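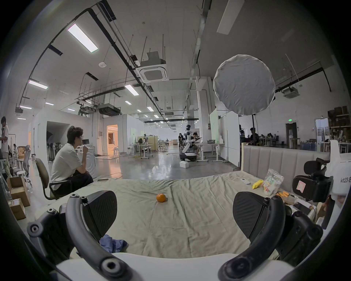
Notebook, bedding room, March. Entry started 9.40 am

Subject: order of clearing for a made bed with small items left on it, and effect on the fitted surface. Sheet is Getura, lot 1264, pale green, in its sixteenth wash cycle (16 on the tag card, not counting the pre-wash). Base is the Arnness. Headboard is the Rodetti, grey upholstery, vertical channels. No pillows or doona for this one. The Nuchit cover set is still in the dryer and goes on the next entry.

Starting state

Sheet on and left wrinkled. It was not smoothed after fitting, as agreed last time, so that the clearing could be judged on a surface that already had some movement in it. Items on the sheet:

– one mandarin, out in the open part of the bed
– blue T-shirt, crumpled
– white remote control, lying flat, headboard side
– yellow packet near the remote
– clear plastic bag of lollies, also headboard side
– a few orange items below the bag

The headboard side is the crowded side. The mandarin is well clear of it with nothing to lean on, and the shirt makes a second, separate patch. That leaves three zones: fruit, cloth, and the group along the headboard. I have used those names below.

Clearing order, as written up for the card

The old card says "remove all items, then fold". It gives no order and people do it differently, mostly by picking up whatever is closest. Proposed replacement:

1. Fruit first. Lift, don't roll. A mandarin rolled across a loose sheet pushes a small ridge of fabric ahead of it and the ridge stays. Lifted straight up it leaves a shallow dish that relaxes by itself within a minute or so.

2. Headboard group second. Take the bag before the flat items. A bag with lollies in it changes shape when gripped, and if it slumps it goes over the top of whatever is beside it. Grip high, near the gathered end, and support the bottom if the plastic is thin. Then the packet, then the remote.

3. Remote to be picked up by its long edges. Picking it up end-first levers the other end down into the sheet and drags. Small thing, but it shows on this fabric.

4. Orange items last in that group. They sit low and are easy to miss from the far side of the bed. Kamol Phromma suggests walking to the headboard side for these, and I agree. Reaching across means a hand or knee on the mattress and the surface has to be done again.

5. Shirt last of all. It is the only item that needs working on the bed, and the working area should be free before it is opened out.

I had the shirt first in the earlier draft. The argument for that was that it is the largest item and clearing it gives the most room. The argument against is that a shirt opened flat near the loose items ends up on top of one of them, and then it has to be folded twice. Kamol has moved it to the end and I have left it there.

Notes on the sheet

Fabric weight is given by the supplier as 200 grams per square metre. After this many washes it feels lighter than that, but I have not cut a swatch and will not until the set is retired. Hand is soft, a bit limp. It takes a crease readily and does not give it up readily.

Most of the creasing runs on the diagonal, in long lines. I put this down to the way the corners were fitted: two opposite corners were pulled down hard and the remaining pair were tucked with what was left. Tension then goes corner to corner, and any slack collects in lines alongside it. Fitting adjacent corners in turn, headboard end first, should put the slack at the foot end where it can be taken up in one pull. To be tried with the Nuchit set.

The colour is awkward. It reads warmer by the headboard and greyer out towards the foot, depending on the light. For the record card I have written "pale green" and nothing more. Please do not add "sage", "olive" or the like, as the Getura range has separate lots under similar names and we have already had one mix-up in the cupboard.

Shirt handling

Cotton, blue, double-stitched hem. It was not laid out before the start, so it has to be found by feel and by eye: locate the hem, follow the hem to a side seam, follow the side seam to a sleeve. Without the hem it is guesswork. In a heap the hem tends to curl, and the double row of stitching is the quickest thing to spot.

Pinching the shirt in the middle of the heap does not help. The cloth gathers at the pinch and twists into a narrow rope, and the rest of the heap comes along with it without opening. This is fine for moving the shirt from one part of the bed to another. It does nothing for laying it flat. For opening it out, two hold points are needed, and they have to be well apart: a hem corner and the shoulder on the same side is good, two hem corners acceptable, and anything taken from the centre of the body panel is a carry only.

I suggest we use "carry" and "open" as the two terms on the card. At the moment it says "pick up the shirt" for both and that has caused confusion.

Position on the bed also matters. With the sheet this loose, dragging a shirt by one point pulls the sheet with it for the first bit of travel, then the shirt breaks free. The sheet does not go back. Lift clear, move, set down.
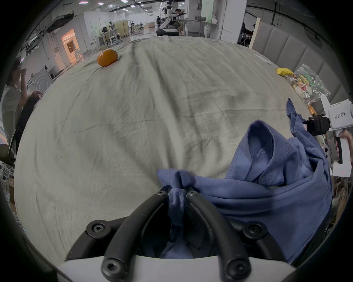
Fold sequence

For the shirt once open, face down, neck towards the headboard:

a) Smooth from the neck to the hem with the flat of the hand. Do not smooth sideways first.
b) Left side to the centre line, sleeve back on itself.
c) Right side the same.
d) Hem up in two turns.
e) Flip and check that the hem corners are inside.

Finished fold should be no wider than the shelf template. Double-stitched hems fold thicker than single, so the last turn wants to spring open. A slight pull on the hem before turning takes care of most of it. A heavier shirt might need a third turn and I have left a line on the card for that.

Sheet, second pass

After clearing, the surface is to be taken up once by hand, foot end only, then judged. Judging is by eye from the foot of the bed and from one side. I have been using four marks:

clear – no line longer than a hand
light – lines visible, flatten with one stroke
set – lines stay after one stroke
refit – corner has come up or slack will not go

Going by the starting surface I expect "set" for this lot whatever the order of clearing, which makes it a poor sheet for comparing orders. It is a good one for practising on. Comparison proper to be done on a newer set.

Headboard

Unrelated to the above but noted while I was there. The vertical channels on the Rodetti collect lint at the bottom, where the upholstery meets the mattress. Brush attachment, downwards along the channel. Brushing across the channels lifts the nap on the ridges and leaves it looking patchy. Roughly two minutes for the full width. Also, the sheet catches between headboard and mattress if it is tucked after the bed has been pushed back. Pull the base out, tuck, push back.

To do

– rewrite clearing card with the five steps and the carry/open wording
– fit the Nuchit set adjacent corners first, headboard end first
– tag card for lot 1264: next wash, then decide on retirement
– containers for small items. One tray for everything means the lollies and the remote end up together, and the bag has a habit of opening. Two trays, food and not food
– find out whether Arnness sell the corner clips separately. The catalogue shows them on the larger base only
– ask for a second shelf template, the present one has a bent edge

Closed 11.15 am. Wash results go on the next page.

Comments

Kamol Phromma
Agree with shirt last. On step 2, I would take the packet before the bag if the packet is touching it, otherwise the bag drags the packet along. Depends how they are sitting. Maybe word it as "whichever is on top".

linenshelf
Is the T-shirt fold the same one as on the drawer card? That one has the hem up in three turns and ours never fit the template.

Kamol Phromma
Different one. The drawer card is for long sleeves.

r.t.
Adjacent corners first works on the other base as well. You do get a bit of a lump at the foot if the mattress is the older one. Pull it under, don't pull it sideways.

mk
Corner clips: I rang. Separately, yes, but only in packs for a full base. No price yet.

Last updated: March, 4.20 pm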